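Briridby Makers and Menders Group
Minutes of the general meeting, Thu 5 July
Upstairs meeting room, Bakden Street

Opened 7.05 pm. Apologies were taken as read. Minutes of the previous meeting accepted with one correction: the soldering irons were lent to Pullau, not given to them, and we would like them back by the end of the month.

1. Matters arising

The heater in the workshop has been looked at and needs a new thermostat. Quote to come. The bin roster is up on the fridge again.

The parts cupboard has been relabelled. If you put something back and the label is wrong, fix the label.

2. Main topic: can machines do the chores yet?

This was carried over from January, when we ran out of time, and it was well worth the wait. Best turnout of the year and we had to bring chairs up from downstairs. The question as put on the agenda was: "Which household or shop-floor job would you hand to a machine tomorrow, and would it cope?"

First up was a report from the three members who visited the Sönmez packing floor in Pullau. They came home buzzing. The line there handles 2,000 cartons a shift, and the taping, weighing and stacking onto pallets is all automatic. It is fast, it is gentle, and the stacker corrects itself when a carton arrives crooked, which got a little round of applause from the visiting party on the day. What surprised them was where the people were. Small orders, 392 of them on the day of the visit, were still packed by hand at two benches near the dock. The floor manager's explanation was that every small order is a different shape, and the tubs come back from customers with the lids on, off, upside down or missing.

That led straight into tubs and lids, which took up the better part of half an hour. Members had been asked to bring along a chore that looks like nothing and is hard to write down as instructions. The storage tub won easily. Think about what you have to know: whether it's empty, which way up the lid goes, how hard you can lean on a thin wall before it bends, and what the other hand ought to be doing in the meantime. One member tried dictating the job to another who had agreed to do exactly as told and no more, and it was four goes before the lid was even facing the right way. Great fun, and a very good lesson in how much we skip over when we say "just put the lid on". 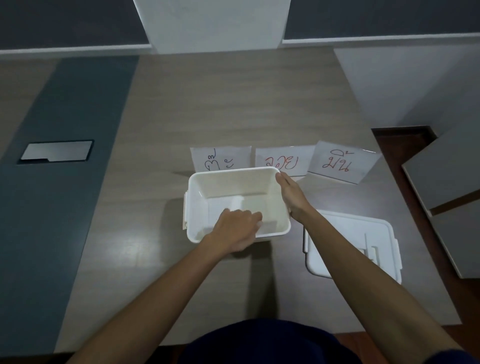
Item 2, the tub job: left hand inside, right hand on the rim, lid lying underside up on the desk.

Points made in discussion, in no special order:

Holding things steady is half of housework. A robot with one arm can pick up a mug very nicely but wants a clamp or a corner to push against for anything that slides. Several people felt two-armed machines are where the exciting progress will come from, and there was a lot of agreement.

Clear and shiny plastic is still a nuisance for cameras. The member who works in food packing said their machine will sort coloured trays all day and then get in a muddle over a glossy white one on a pale bench. A darker mat underneath helped a good deal.

Latches. Some clips want a push in before they go down, some just snap, and a person finds out by feel. Touch sensing in grippers has come a long way, and one of our members has been building a fingertip pad out of foam and a cheap pressure sensor. It can already tell a squashed sponge from a firm one! We have asked for a demonstration at the next meeting.

Robot vacuums were praised by nearly everyone who owns one, with the usual warnings about cords and socks. A fair point from the back of the room was that people tidy the floor before the vacuum runs, so the household is still doing the fiddly bit.

Dishwashers and washing machines are robots too, if you're generous about it, and we have stopped being amazed by them. The loading and unloading is what's left. Folding fitted sheets was put forward as the final exam for any machine. One member asked to be told if a human ever passes.

Cost. A hobby arm is now within reach of a club like ours, though the cheaper ones won't lift a full tub. The figure quoted for a decent second-hand arm with gripper was $1,044 plus freight. Nothing was decided, but there was strong interest and plenty of people staying back to look at the brochure.

There was a show of hands at the end. A clear majority said machines are ready now for any job where the same thing turns up in the same place. Hardly any said they're ready for a kitchen bench on a weeknight. Nearly everyone expects to see it in their own home eventually – the disagreement was over how long, and whether it would put things back where you like them.

Also noted: somebody asked whether we would miss the chores. Opinion was divided on ironing. No one spoke up for the oven.

3. Proposed build project

Following on from item 2, it was moved that the group start a small bench project with one aim, to get a machine to put a lid on an empty tub, right way up, without help. Working name is the Lid Project until something better is suggested.

Discussion: Start with one size of tub and one lid. Begin with the lid already the right way up and only bring in flipping it over once that works reliably. Keep a written log of every try, including the duds. The younger members are keen to do the logging and would like a proper whiteboard. It was pointed out that we have a whiteboard, behind the drill press.

Budget ceiling of $2,000 proposed, to cover arm, gripper, mat and spares. Carried. Nothing over $100 to be spent before the next meeting.

Actions:
Get two more prices on a second-hand arm, including freight to Briridby.
Ask Sönmez whether they have retired tubs with lids they'd part with.
Clear the end bench, and dig out the whiteboard.
Write up the tub instructions as dictated on the night, mistakes and all, for the newsletter.

4. Repair day

Next repair day to be held jointly with Pullau. Toasters and lamps as usual. We will take small garden tools this time, but please, no mowers. Sandwiches again, with more of the egg ones.

5. Other business

The side door sticks in wet weather. Lift and push.

A member is giving away a sewing machine table, solid, heavy, must be collected.

Request for a talk on 3D printed replacement clips and knobs. Added to the list for spring.

Closed 9.20 pm, tea afterwards. Next meeting same place, foam fingertip demonstration first on the agenda.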